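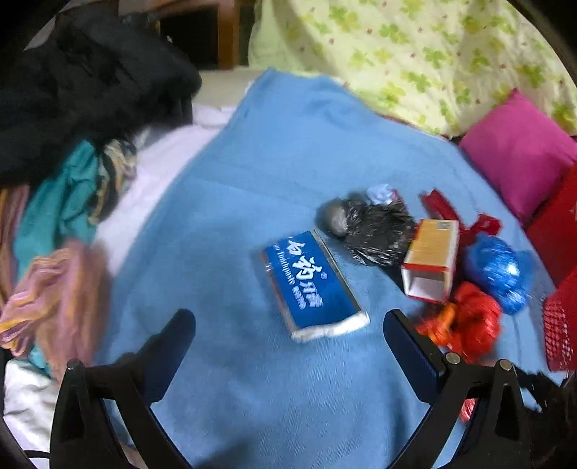
Toothpaste and other small things set out on a light blue blanket.

Newsletter > Winter issue > Residents' notes

Packing for a short hospital stay

The day unit at Irklow now asks patients booked for planned surgery to bring their own toiletries and nightclothes. The change was made in April, but the old leaflet is still going around, and several readers have arrived with nothing and had to send someone out to the shops in Zostevville. The new leaflet is green and has the ward phone number on the back.

Most people stay 2 nights. Pack for 3. The lockers are small and a carry-on bag is as much as they will take, so leave the hard suitcase at home.

Bring toothpaste and a toothbrush, soap in a closed box, a comb, and a washcloth you don't mind losing. The ward has towels. It does not have shampoo. Contact lens wearers should bring glasses as well, as lenses have to come out before surgery and may have to stay out until the next day. Denture cups are supplied and will be labeled with your name.

Slippers need a back and a rubber sole. The nurses will not let you walk the hallway in loose ones or in socks. A robe that opens at the front is easier than one that goes over the head, especially if you have a drip in your arm.

Medicines are the part that causes the most trouble at check-in. Bring everything you take, in the boxes or bottles it came in, including vitamins and eye drops. Pill organizers are fine at home, but the pharmacist can't read a dose off one and will have to call your doctor – this can hold up your admission by half a day. If you use the Oyelaran pharmacy, ask at the counter for a printed list. They don't charge for it.

Phones are allowed on the ward. Chargers are too, but the outlets are behind the bed and a short cord won't reach the pillow. Calls should end by nine at night. There is a television in the day room and none by the beds.

Leave jewelry and bank cards at home. Some cash is useful for the coffee cart, which doesn't take cards. The front desk can keep an envelope in the safe, but the safe is locked in the evening and you may not get it back until morning.

Visitors can park in the Notier Street lot. It has 700 spaces and fills up early, so the 91 bus is often quicker. It stops at the main entrance – the stop by the emergency room was taken out when the road was widened. The discharge lounge is on the ground floor next to the gift shop, and drivers can wait outside it for ten minutes without a permit.

Copies of the new leaflet are at the library desk and in the rack by the mailboxes. There is a large-print version, but you have to ask for it.

Last updated: 24th December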